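Guides / Bench cells / Drasora teardown cell / Set-up

Section 4: Placing the tower and fitting the fixture plate

This section covers loading a desktop tower on to the Drasora cell and getting the arm ready for its first pass. Allow 12 minutes the first time. You should already have finished Section 3 (bolting down the table and running the arm cable).

Before you start, unplug the tower from the mains and take off the side panel. Put the panel somewhere off the table. 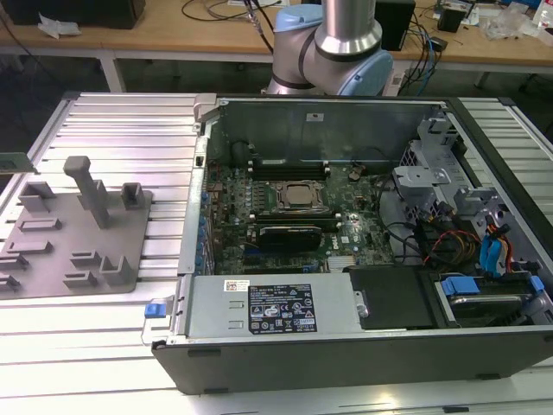
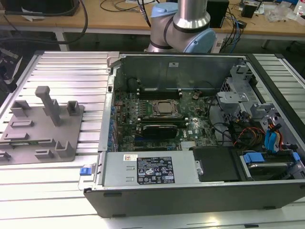
Fig. 4.1 and 4.2 - Tower on its side with the panel off, fixture plate to the left, arm behind the case.

4.1 Fitting the plate

1. Wipe the table channels. Grit under the plate will tilt it.
2. Set the plate on the left of the table with the tall post towards the back.
3. Slide two T-nuts into the channels and fasten the plate finger tight.
4. Push the plate back until it meets the stop, then tighten fully with the key supplied.

Note: The holders are printed parts and can crack if a board is forced into them. Spare plates are sold singly by Pratex under order code 307.

4.2 Placing the tower

1. Lay the tower on its side, open side up, with the power supply nearest to you and the drive cage on the right.
2. Leave a gap between the case and the plate wide enough for your hand.
3. Press down on each corner of the case in turn. If it rocks, move it to another channel and try again.
4. Tuck any long power or data cables down inside the case. They can stay connected at this stage.

Caution: Never lift the tower across the plate. Take it in and out from the front.

Caution: Do not open the power supply. The cell is not meant for work inside it and the warranty does not cover it.

4.3 Teaching the case position

1. Switch on the controller and wait for the steady light.
2. Choose Load, then Tower, then the case profile. If your model is not listed, pick Blank and follow Section 7.
3. Hold the guide button and bring the arm by hand to the rear left corner of the case. Press Set.
4. Do the same at the front right corner.
5. Let go of the arm and stand clear. Press Check. The arm moves slowly over the case at a height of 200 mm and goes back to rest.

If the arm stops part way, the screen shows a code. Code 234 means the two corners do not match the profile you picked, and most often the case has been turned end for end. Lay it as in 4.2 and teach both corners again. For any other code see the table in Section 9.

Note: The taught position is lost if the case is moved. A small knock is enough - run Check again if in doubt.

4.4 Parts the arm will not remove

The standard tool set lifts memory modules and expansion cards. Drives held by plastic clips, and drive cages of any type, are to be taken out by hand with the arm at rest. Kolev supplies a separate tool for clipped drives, covered in its own leaflet.

Processors are left in place unless the socket option has been fitted.

4.5 Sign-off

Fill in the card at the back of this guide when Check has passed. Customers of the Getusville service centre should send a copy to Zdenka Hoxha, who keeps the cell records. Questions about case profiles go to Kastriot Kelmendi at the same address.

Section 4 last revised Jan 8, 2024. Go on to Section 5, First pass.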